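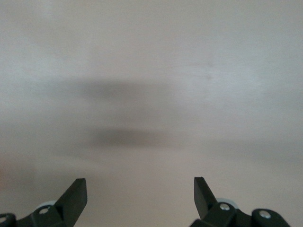
Deanna Kowalczuk

Do pale work surfaces really cut down on shadows?
Project report, Furnley design workshop, submitted 11/23/18

The workshop got new pale gray work surfaces in August. The supplier, Vaher, says in its leaflet that the color "spreads the light and softens shadow for easier close work." I wanted to find out if that was true or if it was just something you print in a leaflet. I am still leaning toward the second.

What I noticed first

A pale gray surface shows shadows very well. You can get two dark gray bands lying one over the other with a lighter strip between them, and the lower one can be darker than the upper. The edges are soft, I will give Vaher that. But soft is a different thing from faint. On the old dark brown tops I had trouble finding a shadow at all, which makes me wonder what the leaflet was comparing against.

The gray isn't one gray either. It goes almost white in one area and warmer and darker in another, with a little reddish orange at the side. The leaflet says "neutral tone."

Method

I used one Mendatero desk lamp with a 3000 K bulb, fixed 38 cm above the surface, with the ceiling lights on. I asked 16 students from my year to thread a needle, read a steel ruler and trace a curve, once on a pale surface and once on an old brown one. Half started on pale and half on brown. Afterward they said which surface was easier and if shadows had bothered them. The old tops had been in use for years and had cuts in them, so the two surfaces were never really equal. I couldn't fix that.

Results

The ruler reading went slightly faster on the pale surface. Tracing was a tie. Threading was slower on pale for most people, and several said their hands threw a shadow right where they were looking. More people preferred the pale surface overall, but when I asked why, the usual answer was that it looked cleaner. That has nothing to do with shadow.

The Flirnetby study that Vaher's leaflet cites reports that 81 percent of users found close work easier. I got hold of the summary only. It doesn't say how many users there were, what lamp they had or what they were doing, so I did not use the number.

Problems

My group was small and everybody knew what I was testing. Some of them had heard me complain about the leaflet. I also timed everything by hand on my phone. If I did it again I would move the lamp between runs, as I suspect the lamp position matters more than the color of the top, and I would sand one of the old brown ones first.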